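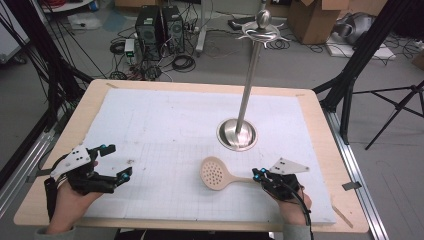
## 28 June 2018, spoon onto stand, hand demos

Moved on to the slotted spoon this morning. Gadisa wore the grippers for the first block and I took over after lunch. The task is to pick the spoon up off the white board, turn it upright and hang it on one of the arms of the steel stand. Start pose for every take: both hands resting near the front edge of the board, spoon between them, stand behind it on the right.

Handle points right at the start. We tried a few takes with it pointing left and the wrist had to come round so far that the dotted plate on the back of the hand was lost to the tracker for most of the turn. Those takes are kept in a separate folder and should not go into training until Raghda has looked at them.

### Takes

- Block A (Gadisa): 11 recorded, 8 kept.
- Block B (me): 11 recorded, 8 kept. The ones I threw out were all the same fault. I let go before the spoon was properly on the arm and it slid off.
- Running total for the Abera set is now 936.

### Notes

Holding the handle close to the end gives a poor grip. The spoon swings as soon as it leaves the board and you end up chasing it with the other hand. Gripping nearer the middle is better, and the left hand can then steady the head while the right one turns. Pallavi wants both styles in the set. I would sooner have one done well, so we need to settle this before the next session.

Speed: I was going too fast. On playback the fingers close before the hand has stopped moving, and the arm copies that and knocks the spoon away. Count to one before closing. Same again before opening.

The cable on the right gripper pulls a little when you reach for the stand. Leave more slack below the table before starting. Eamon has a longer one on order from Brelevance.

Ran 3 trials on the arm late in the afternoon using yesterday's model, without any of today's data. It picked up the spoon twice and did not get it onto the stand at all. No surprise, but it gives us something to compare with.

### To do

- Re-tape the board if it shifts, then redo the table calibration. Do not skip the second part.
- Ask Abenezer whether the stand can be fixed down. It turned slightly during block B.
- Label today's takes by grip position.
- Copy everything to the shared drive before the machines are restarted tonight.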